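Como montar uma demonstração de robô em simulador para um dia aberto

Notas tiradas da visita que organizamos em abril no espaço da Prarness. Escrito à pressa, depois corrijo. Serve para quem tem de receber gente e só dispõe de um portátil, um projetor e o simulador.

O que é preciso

Portátil com placa gráfica decente (o nosso aguentou, com a ventoinha no máximo)
Projetor ou ecrã grande, cabo de vídeo suplente
Comando ou teclado para teleoperar o robô
A cena de interiores já carregada. Usamos a Pudville, que tem várias salas ligadas por portas
Extensão elétrica. Duas, se possível

Passo 1 — Preparar a cena na véspera

Abrir a Pudville, deixar correr até ao fim o carregamento das texturas. Na primeira vez demora. Gravar o estado inicial com um nome óbvio, tipo "inicio_visita", para voltar lá entre grupos. Nada de atualizar o simulador na véspera. Nós atualizámos. Perdemos a tarde.

Verificar também as colisões das portas. Se o robô fica preso num aro, mais vale saber antes.

Passo 2 — Escolher o percurso

Curto. O nosso tinha 3 paragens e chegou bem. Um percurso por grupo, sempre o mesmo, senão quem está ao comando perde-se nas explicações. Cada volta com 30 minutos, perguntas incluídas. Convém treinar duas ou três vezes com alguém que nunca tenha visto o programa, as perguntas dessa pessoa vão ser as do público.

Guardar o percurso num ficheiro de texto, com as teclas ao lado. Imprimir. O papel ao lado do teclado salva muita coisa.

Passo 3 — Configurar as vistas

Duas vistas pelo menos. Uma junto à garra, com os dois dedos à vista. Outra mais larga, que apanhe o corpo do robô, os braços e a sala. Atribuir uma tecla a cada uma e trocar devagar, o público precisa de uns segundos para perceber onde está.

Na vista da garra os dedos devem aparecer dos dois lados e com espaço livre entre eles. Na vista larga, confirmar que se vê a mesa de trabalho e pelo menos uma porta, dá noção de escala. Não faz mal o horizonte ficar inclinado, mas avisar as pessoas.
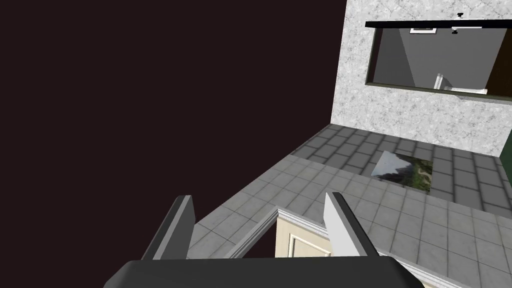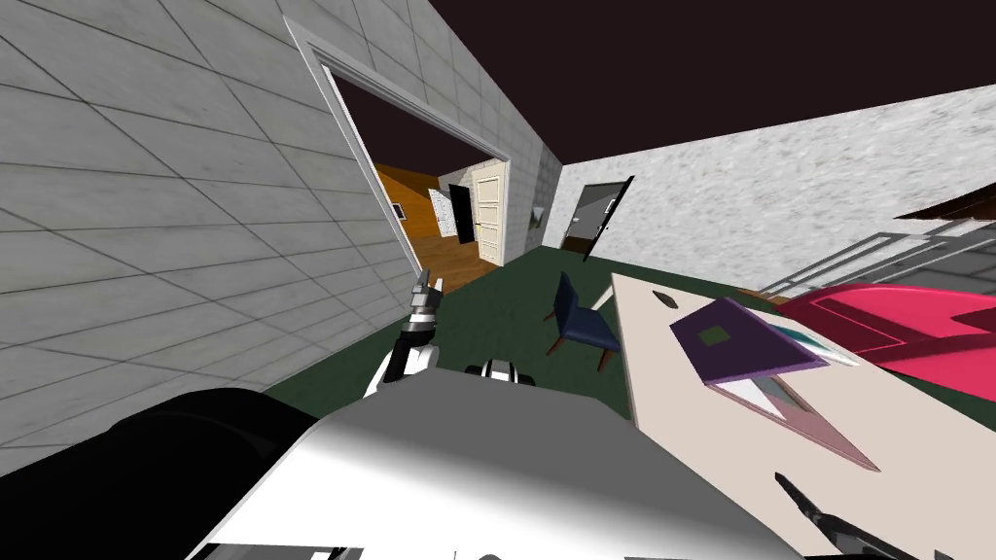 Passo 4 — Conduzir a demonstração

Começar pela vista larga. Dizer o que é corpo, o que é braço, o que é garra. Só depois passar para a vista da garra e abrir e fechar os dedos sem pegar em nada. Parece pouco mas foi o que mais prendeu os miúdos.

A seguir, mover um braço de cada vez. Os dois ao mesmo tempo só no fim, e com calma. Se alguém quiser experimentar o comando, baixar antes a velocidade para 30 por cento. Deixar bater nas coisas, é simulação.

Explicar também que a imagem é calculada pelo computador e que a física é aproximada. Houve quem perguntasse se a sala existia mesmo, e onde.

Passo 5 — Repor entre grupos

Carregar o "inicio_visita". Confirmar as duas vistas (às vezes a da garra volta à posição de origem, não percebi porquê). Beber água. Recomeçar.

Recebemos 73 pessoas numa manhã, entre elas uma turma da escola de Ponska, e a reposição passou a ser o ponto fraco. Com um atalho de teclado fica resolvido, o nosso só foi feito a meio da manha.

Problemas que tivemos

Imagem aos soluços — baixar a qualidade das sombras e fechar o navegador.

Braço a tremer parado — ganho do controlador demasiado alto. Tínhamos 200, descemos até parar de tremer.

Projetor sem sinal — era o cabo. Levar o suplente, está na lista por isso.

Comando não reconhecido — desligar, ligar, reabrir o simulador por esta ordem. Pela ordem contrária não funcoina.

Ficheiros

A configuração das vistas e a folha do percurso estão na pasta Sitompul, na área partilhada do grupo. Quem alterar as teclas, que altere também a folha, por favor.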